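News > Software > Manipulation

3 min read

Grurkar updates its grasp planner for cluttered piles

Monday, December 27, 2021

Grurkar has released a new version of Kadetti, its grasp planning software, with most of the changes aimed at soft packaging. The update covers perception, grasp ranking and the log viewer. Existing users can install it over the September release without changing their robot drivers.

Snack bags have been a weak point for the planner. The outer film is shiny and creased, so depth readings come back with holes in them, and the older version tended to treat one wrinkled bag as two or three separate objects. It would then place a grasp across a fold that had little behind it. The new segmentation model works from color first and uses depth only where the reading is dense enough to trust.

Grurkar trained the model on 300 recordings made with hand-held grippers in ordinary rooms. In these, a person works through a heap of packages with the same kind of two-finger tool the robot carries, and the software learns from the wrist-level view. Packets with a lot of print on them are useful training material, said Nelli Lehtinen, who leads perception work at the company. Barcodes, nutrition tables and cartoon artwork all produce strong edges inside a single object, and the model has to learn that those edges are not places where one item stops and the next begins.

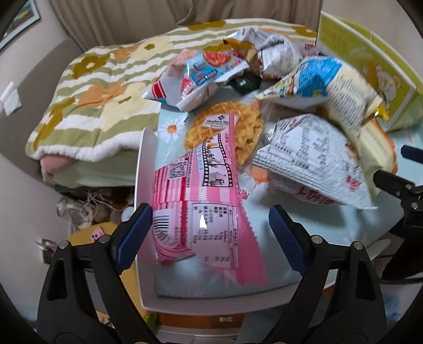 What changes in the planner

Kadetti now scores each candidate grasp on two things: how well the pads line up with the item, and how much of the item is covered by its neighbors. A packet lying across the top of a pile gets picked before one that is wedged under a box, even if the second has the cleaner outline. Users can change the balance between the two scores in the settings file.

Closing speed is handled differently too. The fingers slow down for the last 19 millimeters of travel, and the controller watches motor current to decide when the pads have met enough resistance. Earlier versions closed to a fixed width, a method that suited cartons better than anything filled with air.

Metallic film got its own round of work. Gold and silver wrappers pick up reflections from curtains, bedding and whatever else is nearby, and the reflections move as the camera moves. The new version compares several views taken on the approach and drops any surface point that shifts between them. 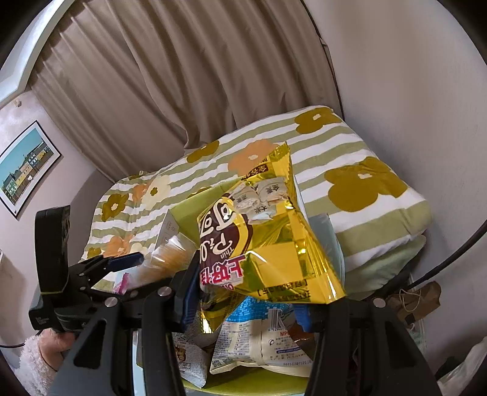

The planning step also takes less time. On the company's own test machine, a full pass over a pile takes 134 milliseconds, and a repeat pass after an item has been removed takes 40. Lehtinen said the second number matters more in daily use, as the software keeps the parts of the pile that did not move and recomputes the rest.

The log viewer, sold separately until now under the name Mekitz, is included in the package. It plays back gripper video next to the finger width and the grasp score, and a failed attempt can be tagged and sent to the training set from the same window.

Correia, a systems integrator that tested the update before release, plans to move its packing cells over next year. Support for suction tools is still missing, and Grurkar has not given a date for it.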